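Chapter 6
Household Waste and Packaging

Before you begin

Most of what a household throws out in a week is wrapping. Soft plastics are light, so they add little to the weight of a bin, but they fill it quickly. In the Norkach survey, 1,243 households kept a record of everything they discarded during December. Almost half the items listed were packaging of some kind.

In this chapter you will learn to:
sort packaging by material
read the labels used by local councils
carry out a bin audit at home

Packaging turns up in many colours and shapes, and a small bin can hold several kinds at once. As you look at the photograph, note which items are plastic and which you can't be sure of. 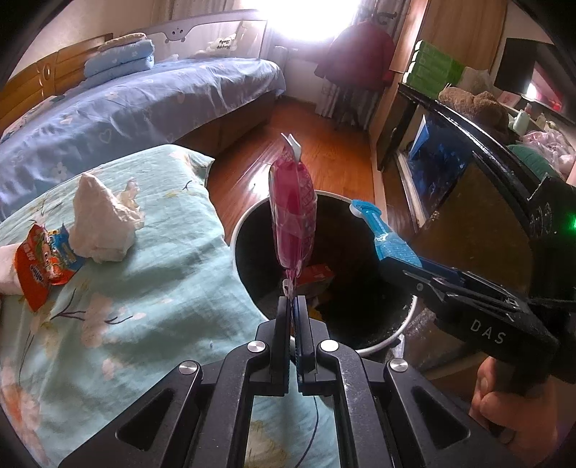
6.1 What counts as packaging?

Packaging is any material used to hold, protect or label goods until they are used.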